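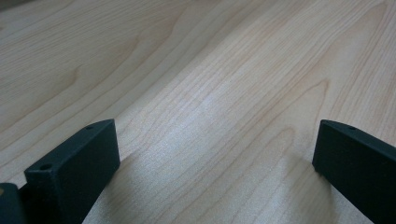 Figure 1. Light-colored wood tabletop, grain detail.

4. Setting Up a Performer Profile

The Tiltesska directory holds public pages for film, television, and music performers. Complete this section before entering any credits. Only editors with Profile rights may create a page.

4.1 Creating the page

1. Sign in and select New Profile from the Directory menu.
2. Enter the performer's professional name exactly as it appears in screen credits. Keep all accents and marks. Names such as Đạt Đỗ and Hà must not be reduced to plain letters.
3. Enter any former names or nicknames in the Also Known As field, one per line.
4. Enter the birth date only if a published source can be cited. The age shown on the page is calculated from this field and cannot be typed in by hand.
5. Write the short biography. The limit is 848 characters, including spaces.
6. Select Save Draft. The page receives a record number, for example 2149.

Note: Drafts left unchanged for 30 days are moved to the Lidthorpe archive. An administrator can restore them on request.

4.2 Adding awards

1. Open the draft and select the Awards tab.
2. Choose the award body, the year, and the result (Won or Nominated).
3. Attach the source and select Confirm.

Caution: Do not enter home addresses, private telephone numbers, or details about children who are minors. Pages containing such material are locked without notice.

If message 504 appears while saving, wait until the Bilcombe server status returns to Ready, and then select Save Draft again. Do not create a second profile for the same performer.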